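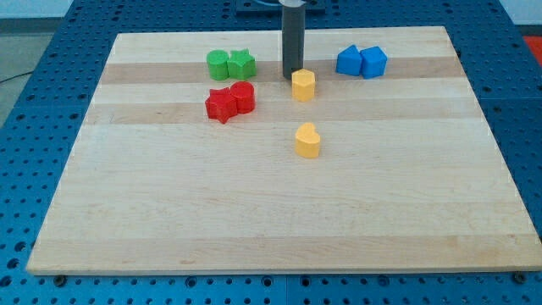 Milagros Llorente wants to know why her maple board goes fuzzy every time she washes it, and whether she should give up and buy plastic like her sister keeps telling her to. She has oiled it, she says, "until the cat slid off it," and it still comes up rough as a towel by the weekend.

Milagros, please don't give up! I had the very same trouble with my first good board, and I spent a whole winter pouring oil on it and getting crosser and crosser. The oil was fine. What I needed was sandpaper and a bit of water, in that order and then in the other order, and I'll get to that.

The fuzz is just wood fibers standing up. Water swells the little ends that got cut or crushed when the board was sanded, and when they dry they stay up, a bit like hair that's been slept on. Maple does it, cherry does it, and the beech rolling pin I got from my aunt does it worse than either. If you oil over the fuzz you get oily fuzz. It feels all right for a day (I fell for this more than once) and then you wash it and you're back where you were.

So you have to raise the fuzz on purpose and then take it off. Wipe the whole board down with a wet cloth, both faces and the edges too, and let it dry overnight standing on its edge. In the morning it will feel awful. Sand it lightly with fine paper, always going along the grain, and don't lean on it. I used to lean on it, and I have a board with a dip in the middle that collects tomato juice to prove it. Brush off the dust, wet it again, let it dry again, sand again. After 2 rounds mine are usually smooth. The rolling pin took 4, but it had been through a dishwasher at some point in its life and I think it was holding a grudge.

Only then comes the oil. I use plain food-grade mineral oil, put on thick in the evening and wiped off at breakfast. People write to me about walnut oil, and I know some of you swear by it, but I stay away from it in case somebody with a nut allergy comes to dinner. Olive oil I'd leave for the salad. I tried it for most of a summer and the board ended up smelling like an old drawer.

Over the oil I rub in a wax, and my current favorite is Prikavar, the soft one in the flat tin. It has beeswax in it and it smells faintly of honey, which my husband says is why I wax things that don't need waxing. Griltberg on Mill Street had it on the bottom shelf behind the wood glue last time I looked. Ask at the counter if it isn't there, they move things around in that shop for reasons I have never understood. One tin has lasted me since September and I've done every board in the house with it, plus the spoons, plus a salad bowl that belongs to my neighbor and that I really must give back.

While I'm on the subject, washing. Hot water and dish soap are fine, quick in and quick out, and please wash both sides even when you've only used one. A board that gets wet on one face and stays dry on the other is going to curl sooner or later. Same goes for drying it flat on the counter, with one side breathing and the other side stuck to the Formica. I prop mine behind the faucet with a wooden spoon under the bottom edge. No dishwasher. I know, I know, you're tired and it's right there, but no.

Onion smell is a different problem, and I've had more luck with coarse salt and half a lemon than with anything in a bottle. Scrub, leave it a few minutes, rinse, dry it off with a towel. I keep one small board just for onions and garlic now, and another that only ever sees bread. My bread board gets no wax at all, just a dry brush after breakfast, and it looks better than the rest of them put together. The man at the Abou Zeid bakery told me they scrape theirs at the end of the day with a metal bench scraper and hardly ever wet them. I bought myself a scraper the same afternoon, and a sesame loop, and another sesame loop for the walk home.

Back to Milagros for a second. She also asked if a board can be too far gone. Deep knife cuts don't worry me much, you can sand down past those with a coarser paper if you have the patience and a podcast. A crack I can catch a fingernail in is where I stop using it for food, and anything black that won't scrub out goes the same way. The worst one I ever owned is now under a geranium on the back step and seems to be happy there.

If you live anywhere near Gredport and don't own sandpaper, bring your board along to the library on mending night. I'll have a few grades of paper and a big bottle of oil, and we'll put newspaper down. Please wash it beforehand. Last time somebody brought one with cheese still on it (you know who you are, and it was very good cheese).

Next month I'd like to do spoons, and why the handles go gray before the bowls do. Write and tell me about yours. And Milagros, let me know how the second sanding goes, and say hello to the cat.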